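4.2 Clothing as a source of everyday reading

Most studies of print exposure count books, newspapers and screens. Our diary study asked for something wider. The 209 adults who took part in Tondness and Bellamy wrote down any text they remembered reading outside of work, no matter how short. We sorted the entries into six groups, following the scheme in Birkett and Lambert's pilot: packaging, street signs, mail, screens, printed pages and clothing.

Clothing was the group we expected to be smallest. In Tondness it was, but in Bellamy it came ahead of mail. Entries were mostly one or two words long, and many people could recall a single large word from a shirt but not the line printed above or under it. Lorraine Birkett coded all of the clothing entries and Ryan Lambert coded a subset again. They disagreed on five entries, which were settled by discussion.

Two features came up often in the comments. The first was wear: faded prints were described as "hard to make out" or left blank. The second was direction. Lettering on a shirt is set for a person standing opposite, so the wearer looking down meets it the wrong way up (Figure 2). Several people wrote that they could not say what their own shirt said without taking it off.
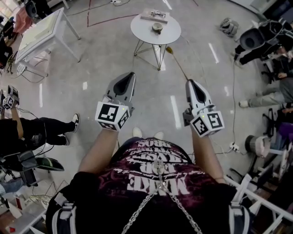
Figure 2. Shirt lettering from above, upside down, with the word "MAKE" near the bottom of the print.

We did not ask for the age of the garment or where it was bought, so the effect of wear cannot be separated from print size. The Samon diaries, collected in October with a revised form, include both questions and are reported in Section 5.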